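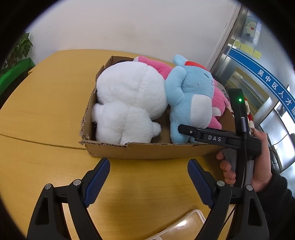 **Gradurero / Home Chores Team**

Svenja Wunderlich has spent a good part of her working life on the question of whether a machine can put toys in a box. "Into a box, yes," she says. "Into the box you meant is a longer conversation."

Plush is the trouble. "A mug stays a mug. Squeeze an elephant and you have a different elephant."

Her team has logged 849 attempts at tidying since January. Would she trust a robot with her own living room?

"For seven minutes," she says. "With me standing there, holding the cat."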